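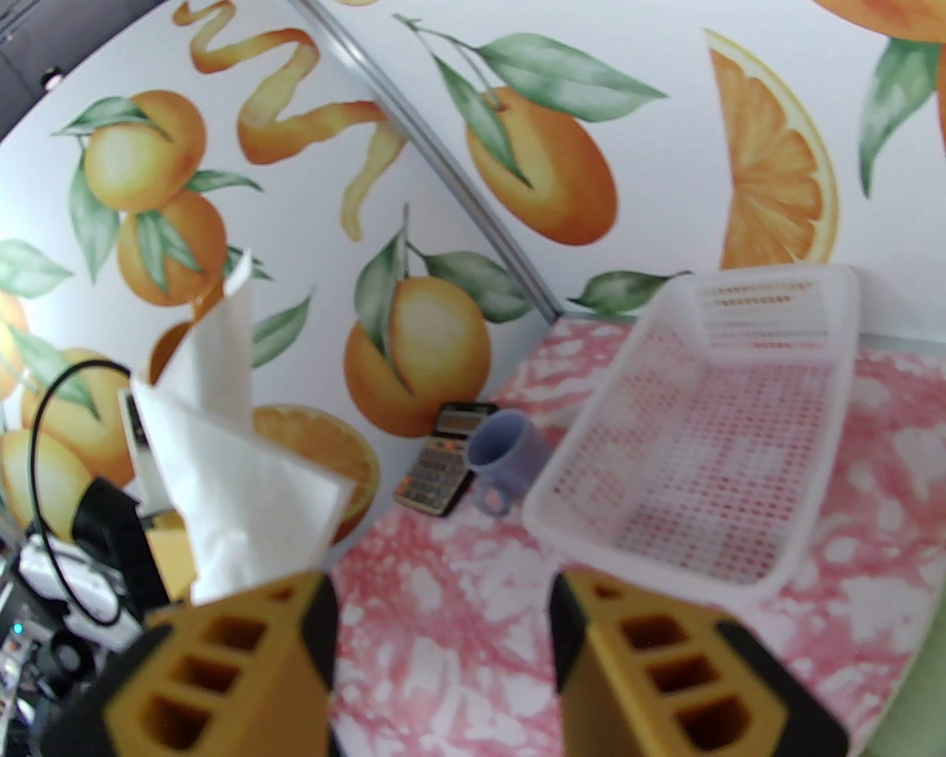

A white mesh basket and a lavender-blue mug on a marbled tabletop.

Household scale in tableware is treated with citric acid – cheap, food-safe and fast. Wostik's test kitchen in Londdale dissolved 20 g in 500 ml of warm water and soaked each cup for an hour.
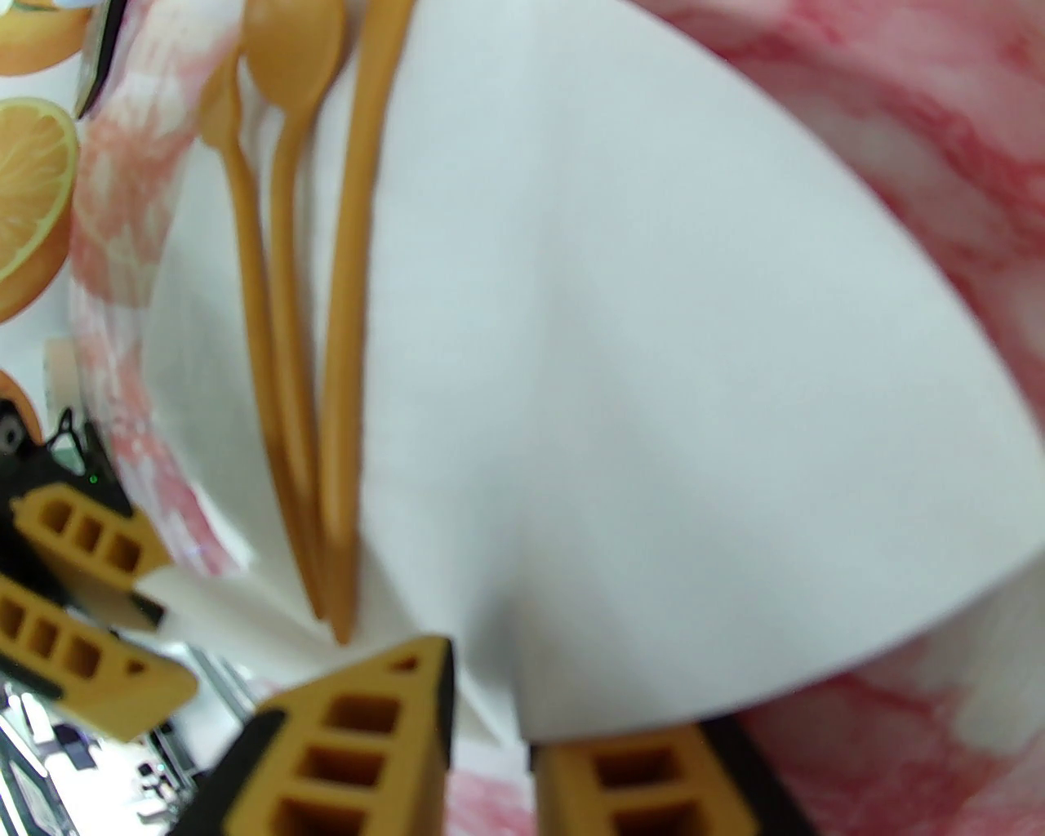 Two spoons and a knife in tan-orange plastic, beside a folded napkin.

Plastic flatware needs a weaker bath, 10 g in 1,000 ml, and a full rinse.

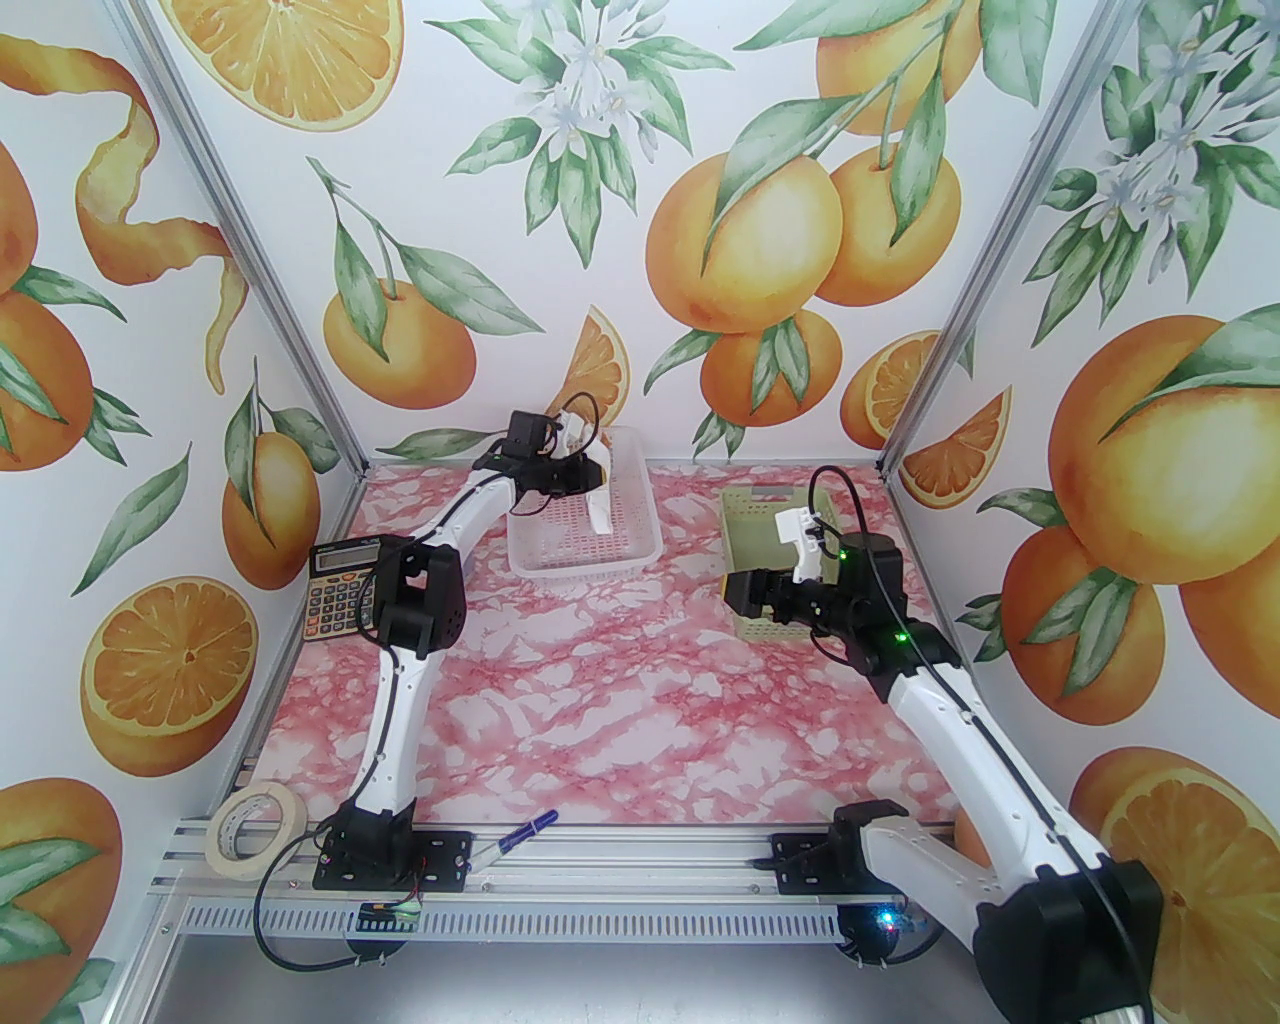
Drying and storage

Air-dry cups upside down on an open rack. Towels leave lint.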